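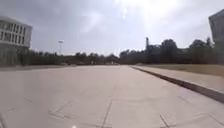 Pale grey slabs, dark joints, trees along the far side.

11/16/19

Spent most of the day on the joint question for the shed floor and got further than I expected, though the quote from Viklund is still not in. Writing it down tonight while the numbers are in my head.

The floor is to be unreinforced apart from mesh at the doorway. Slab thickness is 102 mm nominal, which is the old four-inch figure and is what the form boards give without ripping them down. The usual rule puts contraction joints at 24 to 36 times the thickness. Taking 30 gives a spacing of 3.06 m. The shed is 9 m long inside, so three bays at 3 m each. Width is the awkward dimension. One longitudinal joint down the centre keeps the panels close enough to square. Long thin panels crack across the middle whether or not anyone has drawn a line there, and the old carport slab at the Fleltau place is the proof of it. Both of its panels were twice as long as they were wide and both had split near the midpoint by the second winter.

Depth of cut: a quarter of the thickness, so 25.5 mm. I will set the saw to 30 and accept the extra. Too shallow is the common fault. The blade goes in, the line looks right, and the crack runs beside it anyway.

Timing is harder. An ordinary wet-cut saw wants the concrete firm enough that the edges don't ravel, and in this weather that could mean well into the evening. If the overnight low drops the way it did last week, the slab will be contracting before dawn and the cuts need to be in by then. Hand-tooled joints would avoid the whole problem, but I have never made a straight one longer than the reach of my arm. Saw it is. Rental from Dondari is by the half day and they close at five, so I would have to keep it overnight and pay for both halves.

Read two chapters on curing after lunch. I had been treating curing compound and wet curing as the same thing with different labour, and they are not quite. The compound slows the loss of water already in the mix; wet burlap adds some back. For a shed the difference is academic. In the cold the burlap is also a nuisance, so compound, then insulated blankets once it will bear foot traffic. The blankets can come off gradually over a day or so. Pulling them all at once on a cold morning puts a steep temperature difference through the slab and the surface cracks.

Mix: the plant at Brillen will do air-entrained at the strength I want. Air is not strictly needed under a roof, but the apron outside the door will see salt and meltwater off the truck, and I don't want two loads for a job this size. Their aggregate is 19 mm, fine for this thickness. They asked what slump. I said 100 mm and no water added on site, and the fellow on the phone wrote that down without argument, a good sign. One caution from the reading: don't put a hard steel trowel finish on air-entrained concrete. It closes the surface over the bubbles and the top can delaminate. Float it and broom it. The floor will be a bit harder to sweep.

Isolation joint around the post bases still not settled. Drawing has square boxouts set parallel to the walls. Turned 45 degrees, the corners point at the joint lines and a crack starting at a corner runs straight into the cut. Costs nothing to turn them, so I have redrawn the sheet. The foam strip along the sill stays as it was.

Base prep is done except the northeast corner, which still pumps when I walk on it. Dug it out by hand this afternoon, one shovel deep, and found the same grey clay as in the drain trench. Will backfill with crushed stone and compact in two lifts. Plate compactor is due back and I would like to have that corner finished before it goes.

If the ground freezes first the pour moves to spring. January is not an option at any price I would pay for heating. The stone can sit under a tarp until then and the forms can stay where they are, provided I brace the long side.

Left knee sore from the digging. Soup, then redid the volume sum and got the same answer, before waste. Must phone Viklund in the morning about the pump, and ask whether the washout is extra.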